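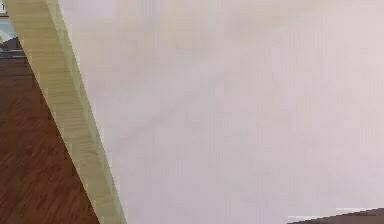

A pale panel over a dark plank floor, from one of our simulated rooms.

About Stesitz

We write good-practice rules for home robots, and we love doing it! Stesitz began when Agata Valentini and Radomir Jurić were both testing household robots for other firms and kept swapping notes on the same problem: every lab had its own idea of what a fair test was. One would call a job done when the cup left the counter, another when it was standing upright somewhere else. So they sat down and wrote a shared rulebook, and it has been growing ever since.

The current edition is called Drovine and is dated 2025-02-01. It has 15 rules, each short enough to read out loud before a test begins (we do read them out loud). Rule 3 is the one people write to us about most. It says that the room must be written down before the robot is switched on: walls, floor, furniture, and anything left on a surface. If the room changes, the run gets a new number.

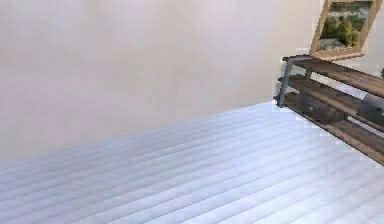 Do your rules cover simulated rooms as well as real ones?
Both kinds are covered, and the same wording applies wherever it can. A simulated run also needs the software version and the starting settings on its record sheet.

Our test log now holds 2,237 simulated runs, and we're aiming for 3,000. Every run that failed stays in, with a plain note on what went wrong. Those notes are a joy to work with, and a good many of our best rule changes started there.

Kitchens get a chapter of their own. Small items on a countertop are listed one by one, bottles are recorded by shape and height,

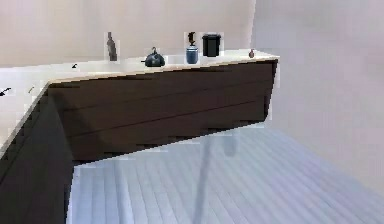 and cabinet fronts are logged as open or closed at the start of each run. Arturo Palumbo looks after this chapter and is rewriting the part on spills for April.

Katia De Luca runs our training days, and Domenica Ortner answers questions about the rules themselves. If you've tried Drovine in your own lab and found a rule that's hard to follow, please tell her which one, and send the record sheet along with your note.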